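Station Rules for Tabletop Handling Work: Frequently Asked Questions

Wavden Robot Practice Group
Last updated: 2024-01-27

These questions come from the teams who use our station rules for mobile robots that pick up, fold and put away household things. The rules are our house rules. They do not replace the law, or the safety standards that apply to your robot.

Who has to follow the rules?

Everyone who runs a robot at a Wavden station, also visitors from Fung and Florora. If your own company has a stricter rule, please follow the stricter one.

What is a "start state"?

It is the condition of the station at the moment before the robot is allowed to move. The operator writes it on the run sheet with the objects, their order from left to right, and what is inside each container. If the start state is not written, the run is not valid, even when the robot did everything well.

How exact must the object order be?

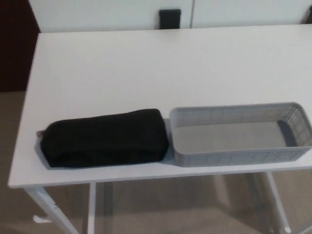

The order must be clear enough that a second person can set the same table without asking you. You do not need a ruler for this. For a desk set like this one, we would write "black folded cloth item left, gray basket right, almost touching, both along the front, basket empty, rest of desk clear." Please write the gap between the objects in words, because a gripper that comes down beside a soft object needs to know if there is free space or not.

May I leave other things on the table?

Only if they are written on the run sheet as part of the task. Cups, phones, pens and tape go to the side shelf before the run. Of the 219 run sheets we reviewed, 94 did not say if the table was clear behind the objects. This was the most common mistake, and it is an easy one to correct.

Do the rules cover the floor also?

Yes. The floor is part of the station, and many operators forget it. 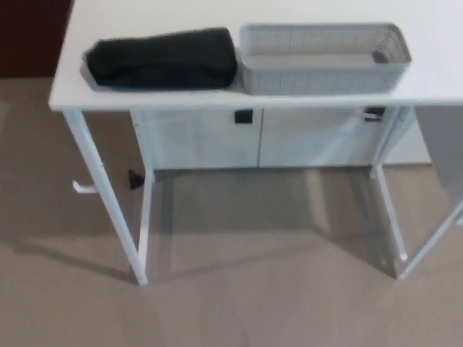 Floor checks are done from the side where the robot will drive, and then once more looking under the table. A desk with slanted legs needs some extra care, as the foot on the carpet can be in a different place from the edge of the top. Look also for small things lying down there, such as the white piece on the carpet left of the desk and the black one near the cabinet base. Each small thing is either picked up or written on the sheet as fixed — there is no third choice.

What about cabinets and doors near the table?

Doors must be fully closed or fully open, and the sheet must say which. A door that is half open can be moved by the robot base and then it is not the same station any more.

How many people must be present?

We ask for 2. One holds the stop button and does nothing else. The other one sets the objects and signs the sheet. They may change roles between runs but not during a run.

When may I put my hands on the table again?

When the robot is in hold, the arms are still, and the person with the stop button has said "clear" aloud. Wait 5 seconds after that word. We know it feels long.

What if the robot drops an object?

Stop the run, note where the object landed, and only then pick it up. Do not give it back to the robot by hand. A run with a drop is kept in the records like every other run.

Can I use the Gaketti checklist in place of yours?

You can, if you add our line for the floor and our line for the containers. We plan to send a joint version to all teams in February — until then both forms are accepted.

Where do I send a question that is not on this page?

Write it on the back of the run sheet, or leave it at the station desk. We answer in the next update of this page.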